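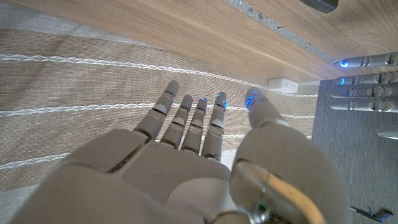 Figure 3. Beige woven fabric beneath a white robotic hand.

4.2 Weave and the feel of warmth

The most exciting result of the whole study came from the plain weaves. We had expected fiber to matter most, with wool rated warmest and linen coolest whatever the weave. When 50 participants handled the swatches behind a curtain, weave mattered more than fiber in nearly every pairing. A loose linen was called "cozy" by people who, minutes later, described a tight wool as "a bit like paper."

Each person felt 21 swatches in random order and gave each one a warmth score and a single word of their own choosing. The words turned out to be a treasure. Shanthi Chowdhury and Anwara Uddin sorted them separately and then compared lists, and their groupings matched for all but 13 words, most of them borrowed from food ("toasty," "crusty," "oaty"). We kept those as a group of their own, and we think they deserve a paper to themselves!

Age made a difference too. Participants over 70 gave higher warmth scores to the open weaves and used more words tied to places, such as a grandmother's sofa or a train seat. Younger participants reached for clothing instead. Weerakoon (personal communication) has seen the same split in work on the Wijesinghe blanket collection, where visitors handled the cloth in full view.

Swatch weight was held steady within each fiber, but thickness was not, and the open weaves were slightly thicker. Section 4.3 takes up this point using the second set of swatches, woven for us in May at the Lallness mill.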